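Thu 1 September

# Solvent-Free Cleaning of Small Turned Parts: Effect of Rinse Temperature on Residual Oil

Project report, manufacturing processes module. Practical work carried out in the Goodwin workshop with parts supplied by Kollell.

## 1. Background

Small turned parts leave the lathe with a film of cutting oil. If the film is not removed, plating adheres poorly and threadlocking compounds cure unevenly. Many shops used vapor degreasing with chlorinated solvents for this step. Water-based washing has replaced it in much of the trade, but the result depends heavily on bath chemistry, temperature, and the way parts are held.

Kollell changed to an alkaline wash last November and has since seen stained parts at final inspection. The stains are pale, follow the lower edge of the part, and can be wiped off with a dry cloth. The firm suspected oil carried over from the wash tank. This project tested that explanation against a second one, mineral residue left by slow drying.

## 2. Part handling

Parts were sorted before washing so that each batch contained comparable shapes. Blind holes and internal threads hold liquid far longer than plain outer surfaces, and mixing them with solid parts hides the effect.
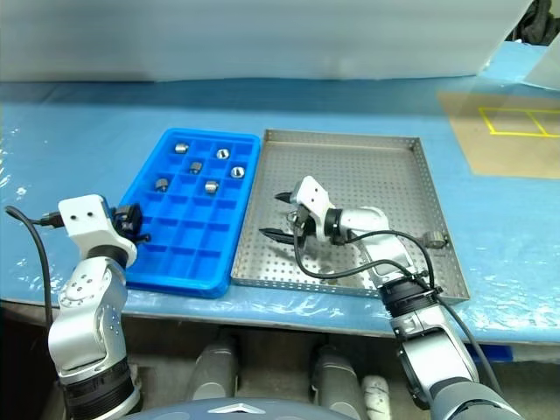

Why does the shape of a part matter more than its size? Liquid trapped in a hole drains only if the hole faces down, so a small part with a blind bore can carry more wash solution into the rinse than a larger solid one.

Batches were loaded in a single layer. Parts that touch keep a line of liquid at the contact point by capillary action, and early trials with piled parts gave readings too scattered to use. Those trials are left out of the results.

## 3. Method

The wash bath was Vernlow concentrate diluted with tap water, and the concentration was checked by titration at the start of each session. Wash time and agitation were held constant. Only the rinse was varied:

- Cold rinse, tap water, air dried
- Warm rinse at 40 °C, tap water, air dried
- Warm rinse at 40 °C, deionized water, air dried
- Warm rinse at 40 °C, deionized water, forced air

In total 297 parts were processed. Residual oil was measured by weighing each batch before and after extraction on the Eltlow balance. Staining was graded by eye under a bench lamp as none, light, or heavy. The same person graded every batch, without knowing which rinse had been used.

Work surfaces were covered and gloves were changed between batches. A fingerprint weighs enough to affect the balance reading, and two batches had to be rejected for this reason.
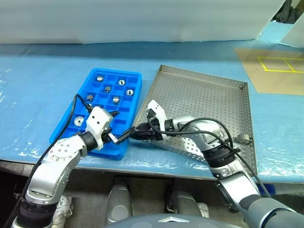 *Figure 2. Compartment tray and perforated steel tray on the covered table.*

## 4. Results

Residual oil was low in all four groups. The difference between cold and warm rinsing was smaller than the spread within either group, so no effect of rinse temperature on oil removal can be claimed.

Staining behaved differently. Heavy stains appeared in both tap water groups and were slightly worse after the warm rinse. With deionized water the heavy grade disappeared. Forced air removed most of the remaining light stains, except on parts with blind holes.

## 5. Discussion

The results do not support the carry-over explanation. If oil were the cause, stained batches should have lost more mass during extraction, and they did not. Mineral residue fits better. It also accounts for the position of the stains, as the last drop of water collects at the lower edge and leaves its dissolved solids there.

The slight worsening after a warm rinse with tap water was unexpected. Faster evaporation may fix the residue before the water can drain. The number of batches is too small to settle this.

Visual grading is the weakest part of the method. Three grades are coarse, and the boundary between light and heavy was hard to hold steady over a long session. A conductivity reading of the final rinse water would give a continuous value and should be used in any repeat.

## 6. Recommendations

Kollell should fit a deionized final rinse before making any change to the wash bath. Parts with blind holes should be turned so that the hole faces down, or blown out individually. Raising the wash concentration is not advised on this evidence.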